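Plilari shelf-picking study: questions people keep sending me

I've been answering the same emails since we put the Plilari results up, so I've gathered the answers on one page. It's chatty, sorry. The careful version is in the write-up.

What is Plilari, in one breath?

It's a way of training a whole-body policy for fetching things off shelves. The walking, the leaning and the reaching all come out of one network. The older setup, Astunard, had a walking controller and an arm controller that took turns, and you could watch it stop, think, and then reach.

How much data did you use?

We trained on 848 teleoperated demonstrations. I drove a lot of them myself and my shoulders remember every one! Another 102 were thrown out before training, mostly for late grasps where the operator corrected twice.

And the result?

Out of 610 test runs, Plilari beat Astunard at every shelf height except the lowest one. Low shelves are still bad. The policy bends at the hips when it should bend at the knees, and then the reach comes up short. I have a hunch it's a gap in the demonstrations (we drivers all hate crouching), but I haven't proved it.

Why does it carry a basket while it reaches?

Because people do! Fetching one thing with both arms free is a much easier problem. With a basket in one hand, that arm is busy, the load hangs off to one side, and the balance has to be sorted out while the other hand goes up to the shelf. We score the reach and the basket separately, so a run can get the item and still lose points for tipping the basket on the way.

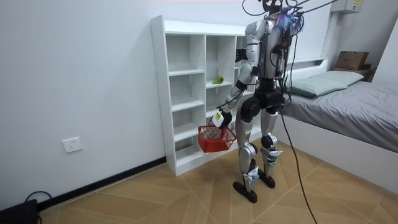

Dörte Janssen wrote in to ask whether an empty basket makes the balance part too easy, and whether we'd tried starting the run with weight already in it. She'd expect the reaching side to drift as the load grows.

Good question, and yes, a little. We did 2 short sessions with a preloaded basket and saw the torso lean away from the load earlier than I expected. That's too few runs to put in a table, so they aren't in the results.

Does it know what it's picking up?

Only loosely. It gets a target point from a separate detector called Xaba, and the policy never sees an object name. If Xaba points at the wrong cubby, the robot will go very confidently to the wrong cubby.

Why keep the cables on?

The policy runs on a desktop machine off to the side for now. Mei Kapoor is working on squeezing it down to run onboard - ask her, she has opinions about it.

Can I get the code?

The training code is going up under the name Closunside, hopefully in April. The demonstrations will take longer, as I'm still cleaning up the labels.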